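第5章 集会の登録と届出書の作成

この章では、Zernumen 集会管理の初期設定を終えた事務局が、屋外集会・行進・屋内演説会を登録し、会場管理者および警察署あての届出書を印刷するまでの操作を説明します。利用者アカウントの作成は第3章、党員名簿の取り込みは第4章を参照してください。

本章の画面名と項目名は、2018年6月7日公開の版に合わせてあります。古い版では「行進経路」が「経路」と表示されますが、操作は同じです。

5.1 登録の前に用意するもの

・主催団体の正式名称、所在地、代表者名
・会場の使用許可書、または申請中であることがわかる受付票
・行進を行う場合は、出発地、解散地、通過する交差点名
・現場責任者の氏名と、当日つながる電話番号
・拡声器、演台、発電機などを持ち込む場合はその一覧

使用許可書は、スキャンしたものを PDF で保存しておきます。写真で撮影したものも添付できますが、印影が読み取れないと会場側から再提出を求められることがあります。

現場で参加者に配る飲み物や携行品は、持ち込み品一覧の「その他」に入力します。数量欄は空欄のままでも保存できます。

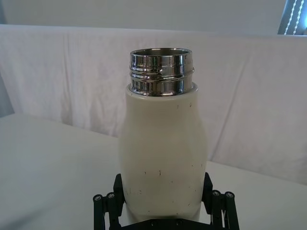

ふたのない状態の保温ボトル。口の部分はねじ付きの金属製

5.2 集会を登録する

1. 管理者または「行事担当」の権限でログインします。
2. 左側のメニューから「集会」を選び、「新規登録」を押します。
3. 「種別」で、屋外集会、行進、屋内演説会のいずれかを選びます。屋外集会のあとに続けて行進を行う場合は「行進」を選び、「出発前の集会あり」にチェックを入れます。
4. 「名称」に集会名を入力します。届出書にはこの名称がそのまま印字されます。略称や呼びかけ文は「広報用名称」に入力してください。
5. 開始時刻と終了時刻を入力します。設営と撤収の時間は別の欄があります。
6. 「会場」の検索欄に地名の一部を入れ、候補から選びます。候補にないときは「会場を追加」を押し、所在地と管理者名を入力します。
7. 「現場責任者」を2名指定します。1名のままでも下書き保存はできますが、届出書の作成には進めません。
8. 「下書き保存」を押します。画面右上に受付前番号が表示されます。

注意
現場責任者に指定した人は、同じ時間帯に開かれる別の集会の責任者にはなれません。重複している場合はエラー447が表示されます。先に登録した集会を開き、責任者を変更してからもう一度保存してください。

5.3 行進経路を入力する

経路は地図上の点をつないで作ります。地図が表示されないときは、事務局のネットワークで Trirnbridge 地図サーバーへの通信が許可されているか確認してください。使用するポート番号は2481です。

1. 登録した集会を開き、「経路」タブを選びます。
2. 出発地を地図上で指定します。
3. 通過する交差点を順に押していきます。間違えたときは「一つ戻す」で直前の点を消せます。

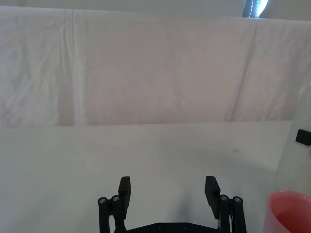
4. 解散地を指定し、「経路を確定」を押します。確定すると、距離と予定所要時間が計算されます。
5. 所要時間が実際の見込みと合わないときは、「歩行速度」を変更します。車両を先頭に置く行進では「低速」を選んでください。
6. 休憩や演説で止まる地点があれば、その点を選んで「停止」にチェックを入れ、時間を分単位で入力します。

確定後に経路を変えると、それまでに作成した届出書は無効の表示になります。提出済みの届出書がある場合は、変更の前に警察署の担当窓口へ連絡し、変更届で足りるか、再提出が必要かを確認してください。取り扱いは地域によって異なります。

交通量の多い通りを含む経路では、片側の車線のみを使うことが許可の条件になる場合があります。条件が付いたときは「許可条件」欄に文面どおり入力します。要約は避けてください。ここに入力した文は、責任者用の当日資料にも印字されます。

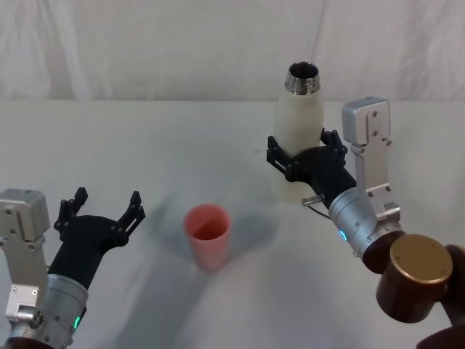

5.4 届出書を作成して印刷する

1. 集会の画面で「届出書」タブを開きます。
2. 提出先を選びます。会場管理者用と警察署用は様式が異なるので、それぞれ作成します。
3. 「プレビュー」を押し、名称、日時、責任者、経路図を確認します。
4. 修正が必要な項目は、プレビュー上では直せません。「戻る」を押し、元のタブで修正します。
5. 「確定して印刷」を押します。提出用と控えの2部が印刷されます。
6. 代表者が署名または押印し、窓口に提出します。
7. 受け取った受付票の番号を「受付番号」欄に入力し、状態を「提出済み」に変更します。

経路図が白紙で印刷されるときは、プリンター設定の「背景の印刷」を有効にしてください。Vurkoteck 製の印刷モジュールを使っている事務局では、初期値が無効になっています。

5.5 許可が下りなかった場合

不許可または条件付きの回答を受けたときは、集会を削除しないでください。削除すると、提出の記録と添付書類も消えます。

1. 集会の画面で「回答を記録」を押します。
2. 「不許可」「条件付き許可」「保留」のいずれかを選びます。
3. 回答書を添付し、回答を受けた日を入力します。
4. 会場または日時を変えて再申請するときは「複製して新規」を押します。元の集会と新しい集会が関連付けられ、一覧では上下に並びます。
5. 異議を申し立てる場合は「異議申立」タブに期限を入力します。期限の前に代表者と行事担当へ通知が届きます。

「保留」のまま開催日を過ぎた集会は、自動では中止になりません。年度の集計を行う12月までに、状態を「中止」または「延期」に変更してください。

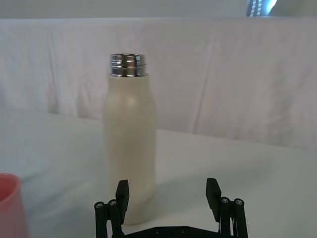 卓上のクリーム色の保温ボトル

5.6 参加者への通知

集会の状態が「許可」になると、通知の下書きを作成できます。「許可」以外の状態でも下書きは作れますが、送信ボタンは押せません。

1. 「通知」タブで送信先の支部を選びます。
2. 本文のひな型を選び、集合場所と集合時刻を確認します。
3. 「試験送信」で自分あてに送り、文字化けや改行の崩れがないか確かめます。
4. 「送信」を押します。送信後の取り消しはできません。

時刻や会場が変わったときは、元の通知を開いて「訂正を送る」を選びます。新しい通知として送ると件名に「訂正」が付かず、受信した人が古い通知と区別できなくなります。

電話での連絡を希望する党員は、名簿の連絡方法が「電話」になっています。この人たちには通知が送られません。「電話連絡先を書き出す」で一覧を印刷し、各支部で連絡してください。

設定の問い合わせ先
Assefa サポート窓口 集会管理担当 Fuad Demissie
お問い合わせの際は、集会の受付前番号と、表示されているエラー番号をお知らせください。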